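December, 16:10
Posted by Elsie Whitcombe

Ticket 367: gripper drops its force limit after a controller restart

Reopening this, as the fix in ticket 317 lasted until someone switched the thing off at lunch.

To recap, we are comparing the Plurnix two-finger gripper with the Darkalau one on the same arm, with the same controller and the same dull set of crockery. Both get 10 tries per item. The Plurnix does well until the controller is restarted, at which point it forgets the force limit I gave it and goes back to the factory value. The factory value appears to have been chosen by someone who hates glassware.

Tried so far: saving the limit from the pendant (accepted, then forgotten), saving it from the laptop (same, with a nicer progress bar), and swapping the cable, which Solturari support asks for whatever the complaint.

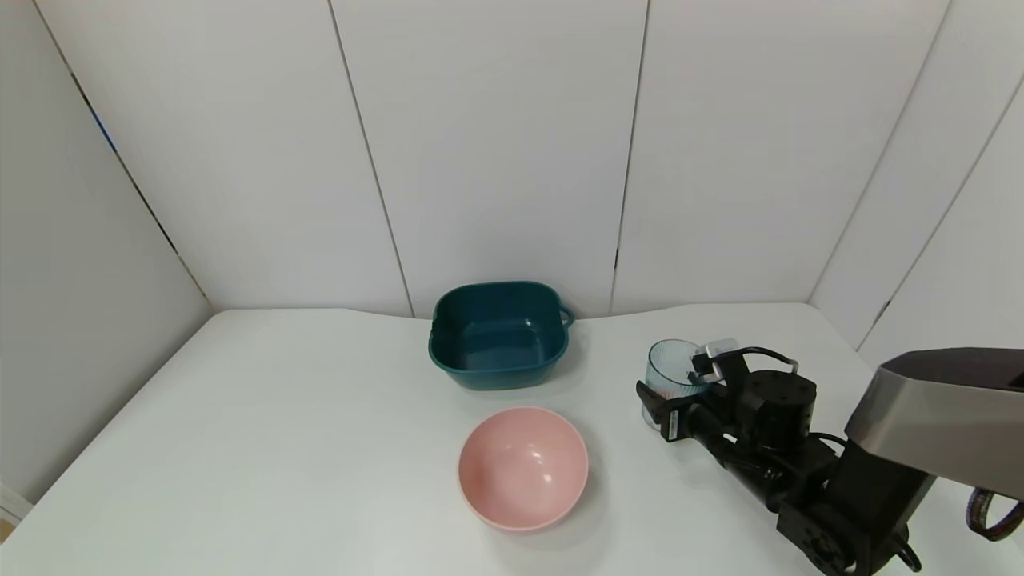

Does the Darkalau lose its limit as well?

It keeps it. I restarted the controller four times with the Darkalau settings loaded and the limit came back as saved each time. It is also slower to close, so the comparison isn't over.

Tạ looked through the start-up log and found the gripper driver loading its defaults after our settings file. Entry 387 says "parameters restored", which is true in the sense that they are restored to the wrong thing.

Workaround for now: send the force limit again as the first line of every test program, then read it back before closing on anything ribbed, thin or mine.

Status: open, waiting on Solturari for a driver that loads things in the right order. They have asked whether we tried another cable.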